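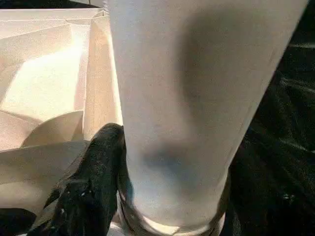 What does a robot do when it loses its grip on a stool leg and nothing tells it so? It carries on with the rest of the job, in our case for 60 seconds, turning a leg that had stopped turning.

**1/** Posting this from Lendville, where stool assembly is paused and I have been asked to write something "short and constructive." You get short.

**2/** The fault: a finger slips on smooth plastic, the wrist keeps rotating, and the controller logs every degree as progress. According to the log we have built a very nice stool. Farhad Ghorbani has offered to sit on it if I go first.

**3/** Slip detection was supposed to catch this. Slip detection was set to 30, which suits the old rubber pads. We changed the pads in November. We did not change the 30.

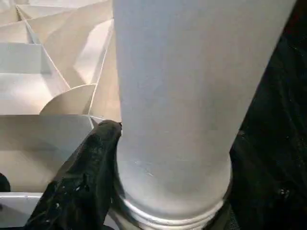 *Black fabric against the cylinder, just above the metal ring.*

**4/** Now the part I like less. When Dorottya Hajdu hit pause, the left arm stopped and the right arm finished its move first. By design, apparently – pause waits for the end of a motion. The e-stop doesn't. Guess which button is bigger.

**5/** No one was hurt. Dorottya's hand was well clear and her vocabulary was excellent.

**6/** Niloufar Rahimi went back through 100 logged runs looking for the same flat torque curve. She found it in more of them than I'm going to type here. So the bug is older than the complaint, and my update to Oltska last week needs a correction. Drafting it now. Slowly.

## What changes before we restart 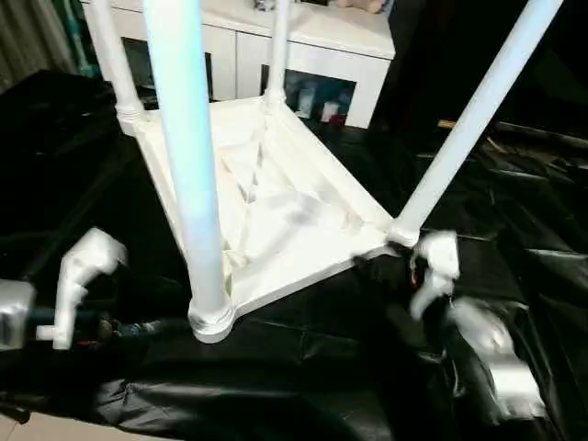
## Restart list

- Pause halts both arms immediately. Same as the e-stop, minus the paperwork.
- Flat torque for more than a second is a fault, whatever the wrist angle says.
- Slip threshold gets retuned whenever pads change. Amirhossein Yazdani owns the number – he was out of the room when we voted.
- Hands stay outside the tape until the drives are off. Yes, mine too.

**7/** Someone asked if we could just squeeze harder. We tried that on Parsa, the previous rig. I still have half a leg in my desk.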